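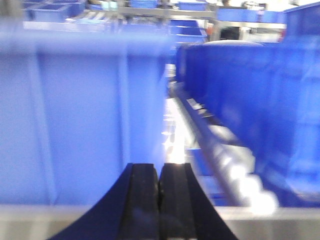
**Sadholm, 2025-10-26**

Okay so I've finally cracked and bought into the blue bin thing. One for what stays, one for what goes to the swap shelf over in Drotholm. Two bins, two blues, because of course the store was out of a matching pair. I'm choosing to love it.

---

Rule number one (stolen from my neighbor Rhys Bolger): everything goes in a bin before you're allowed to have an opinion about it. No standing there holding a jar for ten minutes. In it goes!

---

I am terrible at rule number one.

---

Also if you're shopping for bins, get plastic ones with ribs down the sides. I had smooth ones in February and they bowed like crazy once I loaded them up. Paid 176 for the lot with shipping and I'm still grumpy about it.

---

Anyway, containers. I have a real weakness for anything with a lid and a good color. Orange especially. Show me an orange tub and I've already decided it's staying.
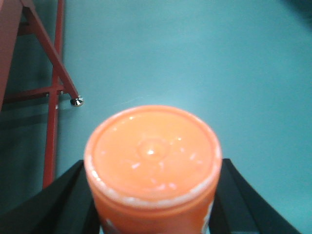 My sister's take is that I should keep almost 70 fewer of these than I want to. Rude, but she did help me move to Brunton and back, so she gets a vote.

---

Small tip while I'm here: check around the rim, right under the lid. That's where the whitish crusty stuff likes to hang out. Warm water, dish soap, old toothbrush, then let it dry with the lid off overnight.

---

And please don't write on the lid with permanent marker like I used to. Masking tape on the side! Peels right off when the thing inside changes.

---

Swap shelf folks: I'll drop off whatever makes the cut next time I'm out that way. If anyone wants first dibs on tubs, reply with what size you're after. The orange ones are not up for discussion.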